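Search
Search posts, people, tags
Clear

Right. A thread on the Trernham bus "improvements", because I've now read the whole consultation document and I'd like some company in my misery.
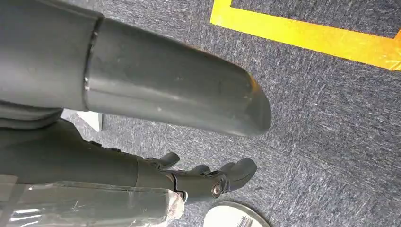 Dark grey, a few scuffs and light scratches.

The claim, as printed on the leaflet that came through our door: merging the 14 and the 14A into one route will give us "a simpler, more frequent service". Fine. I like simple. I like frequent. Let's see.

At the moment the 14 goes Trernham to Maltow by the hospital, and the 14A goes the same way but round by Shearer Lane. Each runs hourly. If you live on the shared bit you get two buses an hour. If you live on Shearer Lane you get one.

Under the new plan there's a single 14, every forty minutes. So people on the shared bit go from two an hour to one and a half. This is the "more frequent" part.

To be fair, Shearer Lane does get a bit more. It would go from hourly to every forty minutes, if the bus turns up. I asked at the drop-in whether it would turn up and was told reliability was "outside the scope of the exercise".

Outside the scope! Of an exercise on whether to change the buses!

Now the survey. The summary says residents were "broadly supportive". Page 31 says 2437 forms came back. Page 58, in an appendix, says 1430 of those answered the question on merging the routes. The rest skipped it or never got that far.

Can't say I blame them. The question was: "Do you agree that a simpler network would make bus travel easier to understand?" Well, yes. I also agree that a warmer February would be nice. Doesn't mean I've signed up for anything.

At no point does the form ask "would you mind your bus coming less often?" I've been through it twice looking.

Somebody's going to tell me the consultants know what they're doing. Maybe. The report is by a firm called Konow and I've no reason to think they can't add up. But they were asked to look at three options, and all three had the merger in them. Option A, merger. Option B, merger with new shelters. Option C, merger and a different colour on the map.

"Leave it alone and run it on time" was not an option. I'd have ticked that.

Bit more on journey times. The leaflet says Trernham to Maltow will take 34 minutes. The current 14 takes 31 and the 14A takes 38. So 34 sounds like a nice middle, except the new route does everything the 14A does plus the stop at the retail park. How is it four minutes quicker with an extra stop? Page 40 says "operational efficiencies". There is no page explaining operational efficiencies.

I did ask. I was given a second copy of the leaflet.

Couple of replies saying I'm against change. I'm not. I was all for the new ticket machines and I still think the day ticket is decent value. I just want to be told what's going on in ordinary words. If it's about saving money, say so. Councils are skint, we all know it.

Someone else says the last bus will be later, which would be worth having. I can't find it. There's a line about "exploring opportunities in the evening period". Last bus now is 22:40. Explored or not, I'll believe 23:10 when I'm sat on it.

If you use the 14A for the hospital, look at the map on page 22 before you do anything else. The stop moves from the main entrance to the far side of the car park. Small on paper. Less small if you're on sticks and it's raining.

You can still send comments. Don't use the form, it boxes you in. Write a letter or an email and say which bus you catch, where you get on and what time. They have to log those separately.

Will post whatever comes back. Last time I wrote in, about the Maltow shelter, I got a reply thanking me for my interest in cycling.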